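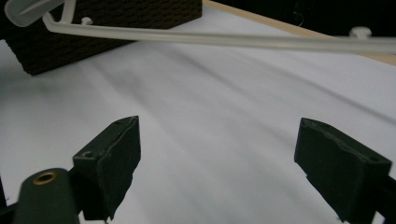 Is Castaño too old to start the cup tie in September? I'd say she's earned it, and her legs will last an hour if we let her sit deep.

Felicidad Dimaculangan wrote:
> Does anyone else think Gladys Castaño should be on the bench
> against Tremitz? She was miles off the pace at Bulow and their
> 14 skinned her every time she got turned. I love her to bits
> but we can't carry passengers in a cup match.

Felicidad, I was at Bulow too and I saw a different game! Yes, she got turned a couple of times in the first half, but look who was meant to be covering - Paucar had wandered off up the wing again and left a hole you could park a bus in. Once Grallier came on and sat next to her it all calmed down, and that ball over the top for the second goal was the best pass I've seen from one of ours all season.

I'd start the pair of them and have young 24 ready for the last half hour. Tremitz always tire anyway (remember the replay?) and fresh legs will do more damage then.

Gate at Bulow was 1,778 by the way, which is their best for a league game in ages. Shame about the queue for the tea hut, I missed the first goal.

Is anybody driving over for the Tremitz one? I've got two spare seats, leaving at 8 from the station side of the bridge. Bring your own sandwiches - the pies there are grim.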